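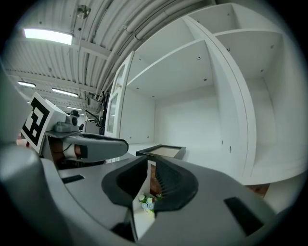 Ticket 608: Nightly contact sync creates duplicate accounts

Status: Resolved
Priority: Medium
Product: Rollska CRM, Plitton connector
Reported by: Annag Geddes, sales operations, Plalidthorpe office
Assigned to: Pirmin Gasser
Opened: July 2026

Problem as reported

After the nightly sync between Plitton (billing) and Rollska (CRM), some customer accounts appear twice. The second record has the billing address and payment terms but no owner, no activity history and no open deals. Reps search by company name, open the wrong record and log calls against it. Merging by hand works, but the duplicate is back the next morning.

Annag attached an export of 45 affected accounts. All of them belong to the Plalidthorpe sales region. No other region has reported the problem.

Environment

Rollska production, standard account layout with two custom fields (Billing ID, Region Code). Plitton connector, scheduled mode, upsert on Billing ID. Duplicate rules active for manual entry, bypassed for the integration user.

Log

Entry 1 — Gasser
Checked the connector job history. Every run finishes with status Complete and zero errors, so the connector believes it is inserting new accounts. Asked Annag for the record IDs of one merged pair and the user who did the merge.

Entry 2 — Geddes
IDs sent. I did the merge myself. I kept the older record as the master and took the address from the newer one. Everything else was left at the default.

Entry 3 — Gasser
On the surviving record, Billing ID is 14 characters long. In the Plitton export the same customer has 16. The two missing characters are leading zeros. The upsert compares the field as text, finds no match and inserts a new account. The merge keeps the master's value for Billing ID unless told otherwise, which explains why the duplicate returns.

Entry 4 — Gasser
Looked at field history on the older records. Billing ID was last changed on all 45 by a data import in October. The import file was a CSV. Annag, do you know if it was opened in a spreadsheet program before it was loaded?

Entry 5 — Geddes
Yes. We corrected the region codes in the spreadsheet and saved it again as CSV. The Billing ID column was in the file but we did not edit it. The duplicates did not start in October, though. They started this month.

Entry 6 — Gasser
Noted. Until this month the connector matched on the internal account key and ignored Billing ID. The match field was switched when the connector was upgraded. The short values were already there and had no effect before the switch.

Entry 7 — Gasser
Tested in the sandbox with three accounts:
Restored the leading zeros on the older record, ran the sync. No new record, address updated correctly.
Left the zeros off, ran the sync. Duplicate created, same as production.
Restored the zeros while the duplicate still existed. Sync failed with "multiple matches for external key". The duplicate has to be merged or deleted first.

Entry 8 — Geddes
Some of the duplicates now have calls and notes on them. Please don't delete those.

Entry 9 — Gasser
Understood. Merging only, no deletes.

Fix applied

1. Paused the scheduled sync.
2. Merged each pair with the older record as master. Selected the Billing ID from the newer record. Activities from both records carry over.
3. Ran a report on accounts where Billing ID is shorter than 16 characters. No rows returned.
4. Set the Billing ID field to unique and added a validation rule that rejects any other length.
5. Ran the sync manually, then turned the schedule back on.

Entry 10 — Geddes
Checked the account list after the next two nightly runs. No duplicates. One account has lost its owner — Moen, the one with the shared delivery address.

Entry 11 — Gasser
Owner was blank on both records before the merge, per field history. Assigned to the region queue. You can reassign from there.

Entry 12 — Geddes
Reassigned. OK to close.

Note for future imports: leave Billing ID out of the file if it is not being changed. If it must be included, import the column as text and compare a few rows with Plitton before loading.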